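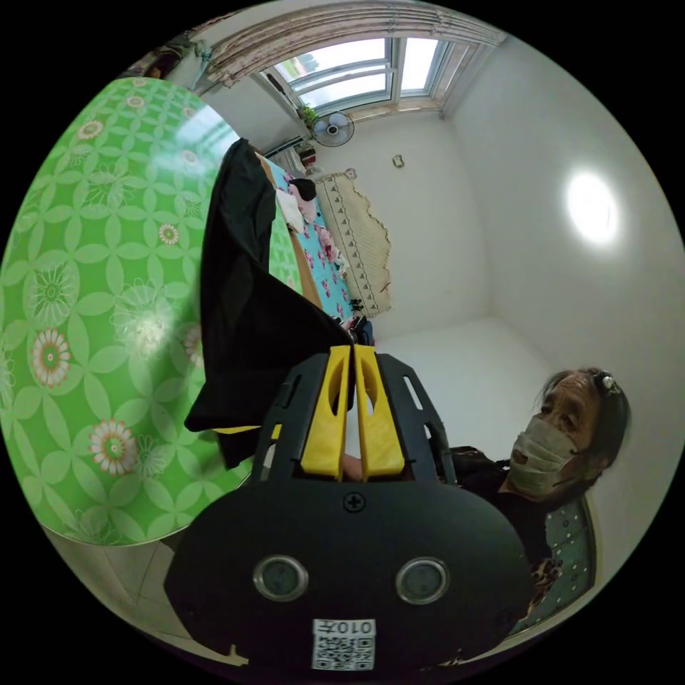
Section 4. Folding dark garments on a covered table

The Pledham folding course uses a table with a smooth cover, wiped down before each session. Seat the participant within easy reach of the table. A green floral cover with a glossy surface makes a black cloth easy to find, but it also reflects ceiling light, so turn the lamp away if glare falls across the work area.

1. Lay the cloth on the cover and open it fully.
2. Smooth the creases outward from the center.
3. Bring the side edges together, then fold upward.

Note: Cloths longer than 39 inches are folded in half first.

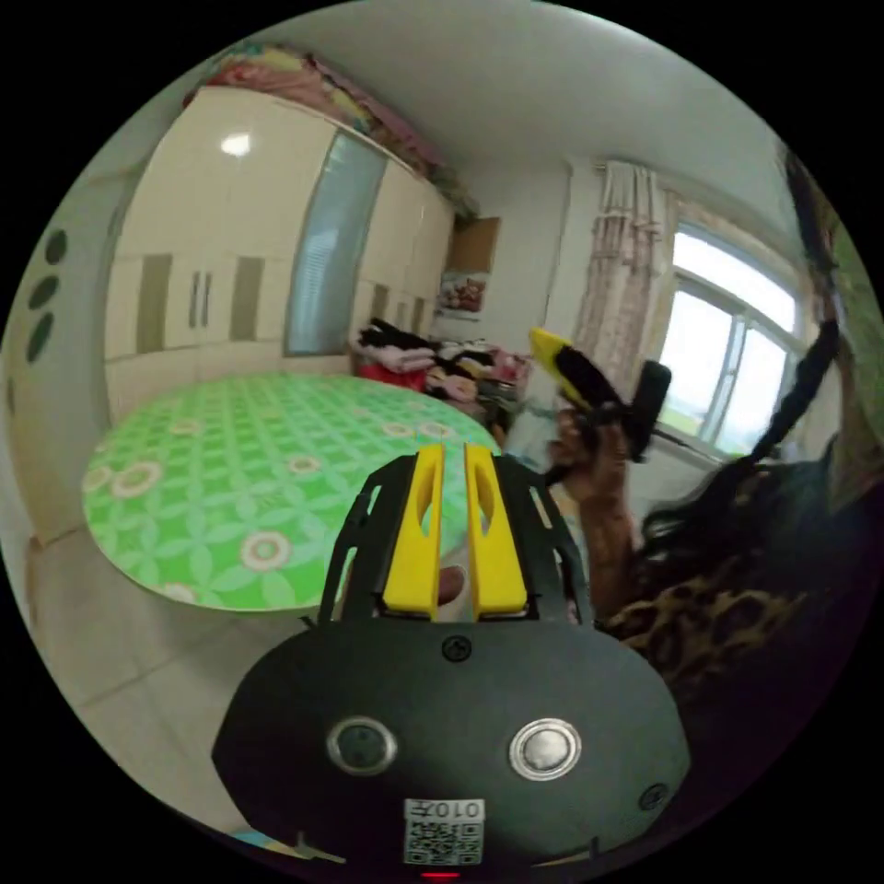
Page last changed: 2020-10-29 by Rocío Yáñez

4. Tie back long hair before leaning over the table.
5. Place the folded cloth in the Judik tray.

Caution: Do not stack more than 23 cloths in one tray.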